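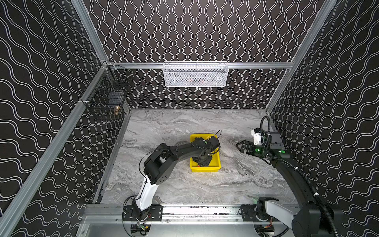 ¿Qué es el Taller de Manipulación de Gidedlow?
Es una asignatura-proyecto de robótica en la que equipos de estudiantes programan y enseñan a dos brazos a ordenar objetos pequeños, y que termina cada curso con una competición abierta llamada Copa Feviden.

Taller de Manipulación de Gidedlow

El Taller de Manipulación (en los pasillos, simplemente "el Taller") es un proyecto estudiantil de la Escuela Técnica de Gidedlow. Escribo esta entrada para la enciclopedia del centro porque la cursé hace unos años y luego volví como ayudante de laboratorio, así que me perdonaréis el tono: conozco demasiado bien el sitio como para ponerme seria. Donde cuento cosas de oídas, lo aviso.

Origen

El Taller nació como club. Se reunía por las tardes, a partir de las seis, en un aula de electrónica que había que dejar recogida antes de las nueve. Según me contaron los veteranos, el primer brazo fue un kit montado a medias que temblaba tanto que lo llamaban "el flan". Con el tiempo la escuela lo convirtió en optativa, con créditos y todo, y le dio espacio propio en el edificio Hirkden. El club sigue existiendo en paralelo para quien no quiere nota, ¡que también los hay!

El puesto de trabajo

Cada puesto es una cabina con perfiles de aluminio, una superficie de trabajo con dibujo de mármol gris y paredes negras cubiertas de líneas blancas onduladas. Hay un brazo a cada lado, los dos fijados delante, con una pinza negra en el extremo. De los rieles cuelgan cestas de malla metálica, una blanca al fondo y otra negra en la esquina izquierda, y en medio suele andar la bandeja amarilla, que es la protagonista de casi todos los ejercicios. Las paredes onduladas marean un poco los primeros días - luego ya ni las ves.

La bandeja amarilla tiene su propio vocabulario. "Pescar" es meter la pinza con los dedos hacia abajo y sacar una pieza del fondo; "rascar" es hacerlo mal y tocar el plástico. En las prácticas de iniciación un brazo pesca y el otro espera en alto, apartado. Coordinar los dos viene después, y ahí es donde se nos iban las tardes enteras (y alguna cena).

Desarrollo del curso

El curso empieza en octubre y se divide en 2 bloques. El primero es de teleoperación: los estudiantes mueven los brazos a mano, graban sus propias repeticiones y las revisan en grupo. Para pasar de bloque hay que entregar 80 repeticiones válidas de la misma tarea, y lo de "válidas" ha dado lugar a discusiones larguísimas. ¿Vale si la pieza rebota en el borde y cae dentro? En mi año valía. Ahora creo que no.

El segundo bloque consiste en entrenar un controlador con esas grabaciones y dejarlo solo. La primera vez que ves al brazo moverse sin que nadie lo lleve, repitiendo además tus manías, es rarísimo: el nuestro hacía una pausa antes de cerrar la pinza, igualita a la que hacía yo.

La memoria final se escribe con la plantilla Dumitrescu, un documento con apartados fijos para el montaje, los fallos y los cambios. El de fallos puntúa tanto como el de resultados, y a mí me parece la mejor decisión de toda la asignatura. Tengo memorias antiguas en las que ese apartado es una delicia, con dibujos de piezas en posturas imposibles.

La Copa Feviden

En junio se celebra la Copa Feviden, abierta a los equipos de la asignatura y a los del club. La prueba clásica es vaciar una bandeja y repartir su contenido entre varios recipientes sin intervención humana. La puntuación máxima es 100 y el listón para clasificarse está en 53, una cifra que heredamos de una hoja de cálculo antigua y que se ha quedado por cariño. Se resta por tocar las paredes, por tirar piezas fuera de la mesa y por pulsar la parada de emergencia, aunque esta última penalización es pequeña a propósito - se quiere que la gente la pulse sin pensárselo.

Hay además un premio a la mejor recuperación, que se vota entre los equipos. Lo suelen ganar brazos que sueltan una pieza, la vuelven a buscar y la acaban colocando con todo el público gritando.

Mantenimiento

Los equipos se encargan de sus puestos: repasar cables, apretar tornillos y limpiar el riel delantero, donde se acumula toda clase de porquería menuda. La placa de debajo, con los motores y las tarjetas electrónicas, solo se toca con la corriente cortada y con alguien del laboratorio delante.

Véase también: Club de Electrónica de Gidedlow; Edificio Hirkden; Plantilla Dumitrescu.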